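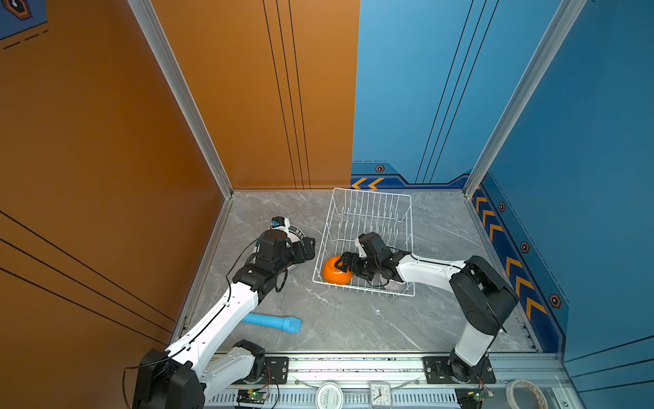 Speaker notes: Looking After a Small Coin Collection
Evening talk, Skidham library, February

Good evening, everybody, and thank you for coming out in this weather. (Wait for the chairs at the back to settle.)

I want to start with my own first mistake, which I made at a stall in Clillodow with money I'd been given for a winter coat. I bought a silver coin that was dark and a bit sad, took it home and polished it with toothpaste until it shone. I was so proud! Then I carried it to a dealer, who looked at it for two seconds and very kindly asked me whether I'd cleaned it.

So, please, don't clean your coins. If you take only one thing home tonight, let it be that. The toning on old silver took decades to form, and collectors pay for it. Rubbing leaves tiny scratches that show under a lamp and never come out.

(Pass the two trays around now. Remind people to hold by the edges.)

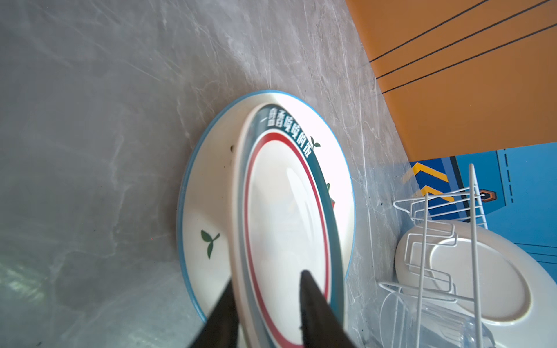 Storage next. Those soft, bendy plastic flips are often PVC, and over the years they can leave a green, sticky film. I lost 6 decent coins that way, all in one album. Ask for Mylar, or use hard capsules, and keep them somewhere dry with an even temperature. An attic is a poor choice, and so is the basement, I'm sorry to say.

Now records, and I know, I know. My ledger is number 3079 in a line of stationery made by Stedivari, and I've filled 18 pages of it. Each coin gets the date I bought it, what I paid, who sold it to me and anything odd I noticed. Your family will bless you for it, and so will your insurance agent.

(If running late, skip to selling.)

On selling, get more than one offer and don't sell the same afternoon. I let a nice piece go to Chae, the auction house, after asking three other places first, and the offers were so far apart you'd have thought they were looking at different coins.

Questions now. Leave the lamp on for anybody who brought something to show.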